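**Flovham Classics Reprint Fund: progress report to the Skuvov Trust, December**

Prepared by Yeshi Adugna

You asked for plain answers this time, so I'll start with the weak spot. Of the 3,000 copies of the Grewal fables we printed with your second payment, 759 have sold. The sales plan we inherited assumed the whole run would go before winter, on the grounds that a satire with talking geese "sells itself." I doubted that when I read it and I doubt it more now.

**Text and notes.** The new introduction is finished. Fasil Tsegaye cut it by half after I complained that it explained every joke before the reader reached it. The footnotes are still too long in chapters 4 and 9. He disagrees, and we have left it there until the second printing, if we get one.

**E-book.** The Epub file went out with 17 broken note links. Cateck, who did the conversion, call this a normal rate. I don't know what it is normal for. The links are fixed and buyers can download the file again, but I can't tell you how many have bothered.

**Schools.** We gave 100 copies to classrooms. The feedback forms are glowing, and I would treat them with care: most came back within two days, for a book that takes longer than that to read. I'd like to ask the same teachers again in spring.
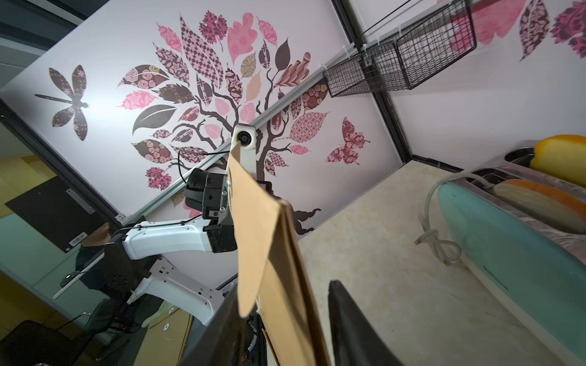

The cover for volume two is the next real expense, and I am not convinced by the argument that a prettier jacket will move a slow book. Fasil wants an all-over pattern in the old gift-book style. The wall tree with its pink, mauve, cream and dark brown leaves, one in roses, another in paisley, others in checkered diamonds or lattice, is close to the mix he has in mind. I like it on a wall. At thumbnail size in an online store I suspect it turns to porridge, so I have asked for two plain alternatives before any money is spent.

**Request.** Please hold the third payment until the spring figures are in. Fasil would prefer it released now, and his note is attached.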